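Can a Robot Tidy Your Floor Yet?

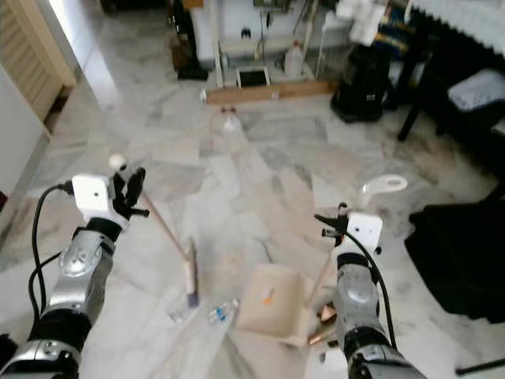

Two robot arms and a messy floor. What would you pick up first?

I have a confession. I hate picking things up off the floor. So when kids ask me if robots can do chores yet, I get a bit excited, because I'd like one too!

My answer is: sort of. Some chores, some of the time, and pretty slowly.

Let's start with the floor in the picture. There's a crumpled paper bag, a little plastic bottle with a blue cap lying on its side, and a see-through wrapper. You could clear those up while humming a song and thinking about lunch. For a robot, each one is its own puzzle.

Take the wrapper. Robots often use cameras to find things, and clear plastic is sneaky stuff. You look through it and see the floor instead. Glass does the same trick, and there's a clear glass bottle standing farther back on those white tiles. Did you spot it the first time? I didn't.

Now the paper bag. Your fingers can feel when paper starts to squash, and you loosen up without even thinking. Lots of robot grippers can't feel much at all. If they squeeze too hard, the bag scrunches. If they're too gentle, it slips.

Then comes the question I find hardest, which is what counts as rubbish? Is the bag empty, or is somebody's sandwich in there? You'd peek inside, or yell down the hall and ask. A robot has to be taught to check, and there are an awful lot of things in a house to teach it about.

I made up a pretend robot called Sturkeck to help me think about this. Say Sturkeck takes 2 minutes to pick up one thing. If your bedroom floor has 30 things on it (mine did when I was nine), that's a whole hour! And that's if it never drops a sock.

So what can machines do well right now? Robot vacuums can trundle around and suck up crumbs, though cords and socks can still get them stuck. Dishwashers are great at washing, but a person usually has to load them. In factories, robot arms can do the same job over and over, because the parts turn up in the same spot every time. Your bedroom isn't like that. Your bedroom is different every day.

Try this at home. Put 4 things on the floor, all different shapes. Wear a thick pair of oven mitts and pick them up using only your thumb and one big mitt finger. Try a coin, a chip bag, a pencil and a T-shirt. Then do it again with one eye closed and see which one gives you the most trouble. For me it was the coin, and I ended up sliding it all the way to the edge of the rug.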